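Support log: Atis water fountain for cats and small dogs, pump stops in the night
Biduso Pet Supplies, customer help
September 18, 2023, by the Biduso help desk

Product: Atis drinking fountain, with Umunen filter cartridge
Problem reported: pump stops after several hours, starts again when unplugged
Status: solved, waiting for one confirmation

First message from customer

Hello. I bought the Atis fountain from your shop for my two cats. During the day it works well and they like it very much. But in the morning I find it silent and the water does not move. If I take the plug out and put it in again, it runs. This has happened 4 times now. I cleaned it as the paper in the box says. The water level was never under the line. One of the cats will not drink when the water is still, so I would like to repair this or return it.

Reply from help desk

Thank you for the clear message. We are sorry for the trouble. Before we speak of a return we would like to check a few things, because in many cases the pump itself is good.

Please tell us:

- how many days the present filter cartridge has been inside
- if you use the adapter which came in the box, or another one
- if the fountain stands on a flat floor or on a mat
- if there is a timer or a switch between the wall and the adapter

Please also put a bowl of normal water beside the fountain while we look for the cause. A cat must not depend on one source only.

Customer

The cartridge has been inside for 17 days. The adapter is the one from the box. The fountain stands on a rubber mat with a raised edge. There is no timer. It is connected to an extension lead with a switch, but the switch is always on.

Help desk

Thank you. Seventeen days is normal for an Umunen cartridge with two cats, so we do not think it is full. But long-haired cats can block it sooner. Are yours long-haired? Please do this test:

1. Unplug the fountain and empty it.
2. Take out the cartridge and put it to one side.
3. Fill with fresh water up to the line.
4. Plug it in and leave it for one night without the cartridge.

One night without the filter does no harm if the water is changed in the morning.

Customer

Yes, one is long-haired, the other is short. I did the test. In the morning it was stopped again. So it is not the cartridge, I think. I also noticed that the plug of the adapter was a little warm, but I do not know if this is usual.

Help desk

A little warm is usual. If it becomes hot so that you cannot keep your hand on it, please unplug it at once and write to us.

We agree that the cartridge is not the reason. The next step is to open the pump. The paper in the box explains how to wash the bowl and the lid, but for the pump it has only a small drawing and we know that many customers miss it.

How to open the pump of the Atis:

1. Unplug the fountain. Do not work on it while it is connected.
2. Lift the pump out of the bowl. It is held by rubber feet, so pull slowly and straight up. Never pull by the cable.
3. Slide off the front cover with your thumb. It goes downwards.
4. Under it there is a small round plate. Turn it to the left and take it away.
5. Pull out the little wheel. It is held by a magnet, so it will resist a little.
6. Look for hair around the shaft and at the bottom of the hole.
7. Clean the hole with a cotton bud and plain water. No soap inside the pump, please, and no vinegar on the rubber.
8. Put the parts back in the opposite order. The wheel must turn freely when you push it with a finger.

If the shaft is broken or if you see a crack in the wheel, stop and send us a photo of the part.

Customer

I did not know the wheel could come out. There was hair around the shaft, and some slime in the hole. I cleaned everything. Now the sound is much lower than before. I will write tomorrow.

Customer, second message

It ran all night but at breakfast time it stopped for a few minutes and then began again by itself. I did not touch the plug. It is better but not right.

Help desk

This is useful for us. When a pump stops and begins again without help, the cause is often the current and not the pump. We would now like to exclude the extension lead. Please connect the adapter directly to a wall socket for two nights. If the cable is too short, move the fountain. Cats usually accept a new place if it is quiet and not beside the litter tray.

Please also check where the cable leaves the bowl. There is a small groove for it at the back. If the cable lies on top of the edge, the lid presses on it, and after some weeks the contact can become bad.

Customer

The cable was not in the groove! It was under the lid, and there is a flat place in it where the lid was pressing. The outside is not open, I see no metal. I have put it in the groove and connected it to the wall.

Help desk

Thank you. Please stop using this cable, also if it works and the outside looks whole. A cable which was pressed near water should be changed. The pump and its cable are one part, so we will send you a new pump free of charge. You do not need to return the old one. Please keep the fountain unplugged until it arrives and give the cats water in bowls.

Internal note: pump set sent from the Ortuño store. Customer was told that delivery is normally 4 working days. We have now over 50 tickets this year for the Atis with "stops in the night" and should ask for a bigger drawing of the groove in the instruction paper. The new paper is planned for October.

Customer

The pump arrived. I put it in with the cable in the groove and connected it to the wall socket. It has now run three nights without a stop. The short-haired cat drinks from it again, the other one prefers the bowl since last week and maybe I leave both. One question: how often must I open the pump? And can I use the extension lead again?

Help desk

We are glad to hear it. For two cats, with one long-haired, open the pump every second week and also each time you change the cartridge. If the sound becomes louder, do it sooner. To keep both fountain and bowl is a good idea.

About the extension lead: we cannot say if it had a part in the problem, as the cable and the lead were changed at the same time. Please stay with the wall socket. If you must use a lead, take a new one and keep it off the floor, away from the water.

We leave this ticket open for some days more. If you write nothing, it will close by itself, and you can open it again by answering the last e-mail.

Notes for other customers with the same problem

The order of checks which works best for us is: cable groove first, then the wheel, then the socket, then the cartridge. In this ticket we began with the cartridge and lost a night.

The bowl of the Atis has no sensor for low water. If the level falls under the line the pump will take air and become noisy, and running dry can damage it. With large dogs this can happen in one afternoon. The fountain is made for cats and for small breeds, and we do not advise it for others.

Replacement pump sets and Umunen cartridges can be ordered separately. Please have your order number ready when you write.

Last updated: after customer's reply on the new pump

Contact: Biduso help desk, by the form in your account | © Biduso Pet Supplies | Back to top
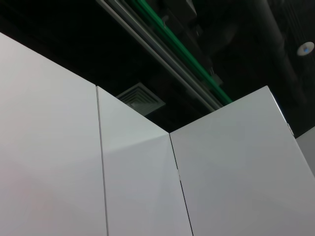

White panels under a dark ceiling, seen from low down.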